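Bench notebooks > Wistby room > Produce and dishes > July

July, started 9:40 am

Picking up from the last entry, which stopped at the bread rolls. Leafy heads this time, on the dark gray table. The question is still which dish to keep under a round vegetable, and how many hours a head stays fit to use before it goes to the kitchen.

Bought at the Rutar market stall before they had finished setting out: five heads, a mix of lettuce and cabbage. Asked for small ones. Small at Rutar means whatever is at the back of the crate, so the sizes are uneven again. The lightest and the heaviest are closer in width than I expected, and the difference is nearly all in how tightly the leaves are packed. Pressed each one with a thumb at the stall. The tight ones hardly move. The loosest lettuce gave a good way in and came back slowly, and I put it aside as a spare.

Prep, same for all:
- outer leaves off if torn, otherwise left on
- stem trimmed flat with the bread knife
- no washing until afterward (washed heads dripped on the table last time, and the drips got under the dish)
- stood stem down on a towel for ten minutes

The trim matters more than I had written down before. A stem cut at a slant makes the head lean, and on a flat plate the lean turns into a roll. Trimmed two of them again. Loss from trimming came to 40 g for the worst one, the rest much less.

Dishes. We have the white plates from the Gestgate box and the small white bowls from the same box. The bowls hold a head by its sides, so the stem cut hardly counts. Drawback: with a larger head the rim is hidden under the leaves and it is hard to tell whether the thing is seated or just perched. On the plate all of it is in view down to the stem, and it can be set down a little off center without trouble. But anything that isn't trimmed flat wanders. I had thought the plate would be the worse of the two, and I am less sure now.

The ribbed mat from the Joshi shelf was tried under both dishes. No difference with the bowl. With the plate it stopped the sliding, and then the head moved on the plate instead, so nothing gained. Put back on the shelf.

Room was at 23 C by late morning with the blinds half down. Cut stems had started to brown at the edges. Outer leaves a bit soft on the lettuce, cabbage the same as at the start as far as I can tell by hand.

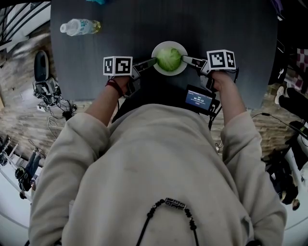
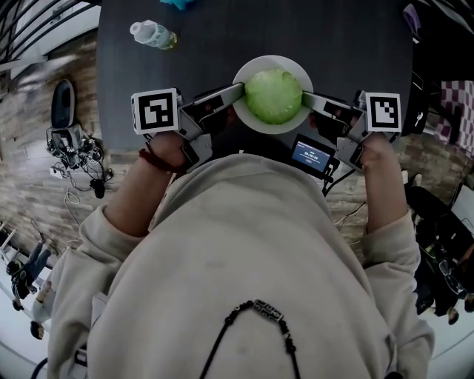
A colleague read this over my shoulder at lunch and disagreed about the bowl: it only looks steadier, and a head wedged against the rim bruises in a band where it sits, which shows up the next day. The suggestion was to use the plate for everything and cut the stem wider, taking the lowest leaves with it, so there is a proper foot to stand on. Also said that lettuce should come out of the fridge right before use and cabbage can wait on the shelf all morning.

Checked the bruising after lunch on a head that had sat in a bowl since ten. There is a faint darker line low down on one side, not all the way round. Could be from the crate. Will mark a fresh one with a bit of tape tomorrow and look at it before and after.

Tried the wider cut on the spare. It stands well. It also sheds leaves from the bottom as soon as it is lifted, four or five of them, and these stay behind on the plate. Fine for cabbage maybe, where the leaves grip each other. For lettuce I'd go back to the plain flat cut.

Storage notes: last time a wrapped head kept 19 hours in the bottom drawer with no change I could feel. The unwrapped one beside it was limp on the outside by morning. Damp towel, then a bag left open at the top. Closed bags sweat. The drawer is shared, so put the bench label on, or it gets eaten.

Cleanup: table wiped twice, first with water and then with the spray, leaf bits out of the seam at the far side with a wooden skewer. Dishes washed and put back in the Gestgate box with paper between the plates. One bowl has a chip on the foot ring that I don't remember, and it rocks slightly. Set it apart on the window side, don't use it for this.

Used heads to the kitchen, two already shredded for slaw. The trimmed outer leaves went in the compost pail, which is full and needs to go down.

To do
- tape test for the bruise line, one bowl, one plate
- ask at Rutar whether they can keep back heads of one size
- weigh before trimming as well as after, I forgot on two of them
- more towels
- red cabbage, if it's cheap

Stopped at 4:15 pm.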